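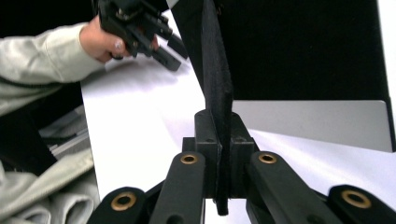 A hand-held gripper closed on a thin black piece at one of the Zivden demonstration tables.

Zivden has begun a second round of hand-led teaching at its Flandberg site, the company said on Nov 1, 2018. The work uses pairs of hand-held grippers to show robots how to do small assembly and packing jobs, and will run until May.

In the first round, staff taught the robots by remote control. An operator sat at a desk with two joysticks and a screen and steered the arms through each job from start to finish. It worked, but it was slow. The company says a short packing job took 15 minutes to show by remote control and takes 2 by hand.

With the new method there is no robot at the table while the job is being shown. The person holds a gripper in each hand and does the task with them. The record of how the grippers moved and when they opened and closed is then used to train the arms, which have the same kind of jaws.

The jobs in this round come from Jokitz, a maker of small household goods that has been looking for a way to automate its short production runs. It changes products so often that writing a fixed program for each one has not been worth the money. Jokitz has supplied parts and trays for six of its packing lines and will try the trained arms on one of them first.

Manouchehr Dehghan, who leads the teaching group, said the hardest part was getting people to slow down. New demonstrators tend to work at the speed of their own fingers, he said, and forget that the jaws have no sense of touch. Each of them now has a morning of practice before any of their work is kept.

They are also asked to make mistakes on purpose. If a piece is dropped or goes in crooked, the demonstrator picks it up and carries on, so that the robot has something to copy when the same thing goes wrong on the line. Thin and soft pieces are shown more often than hard ones, as they bend in the jaws and seldom end up in the same position twice. 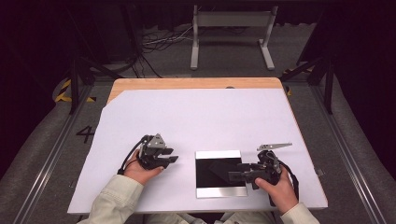

Ogbonna, one of the demonstrators, said the grippers felt clumsy for the first few days and that working with two was harder than it looked. The left hand wants to do what the right hand is doing, Ogbonna said, and it takes a while before one can hold still while the other moves. After a full shift it was the wrists that ached, and shorter sessions with more breaks had helped a good deal.

Zivden has since cut the sessions and now moves people between tables during the day. The company would not say how many demonstrators it employs, but said more would be taken on before the end of the year and that no background in robotics was needed.

So far 71 separate tasks have been put on the list for the round. Most are single steps, such as picking up a flat part or setting it in a tray, and are meant to be joined together later into longer jobs. The rest need both hands throughout.

Remote control has not been dropped altogether. Zivden will keep it for heavy parts and for jobs inside closed machines, where a person could not safely reach in with a gripper. It will also be used to correct an arm that has learned a step badly – the operator takes over at the point where it goes wrong, shows the right move and hands control back.

Dehghan said the two methods would be compared on the same packing job over the winter. Jokitz expects to have the first trained arms on its line once that comparison is finished, with a member of its own staff standing by during the early shifts.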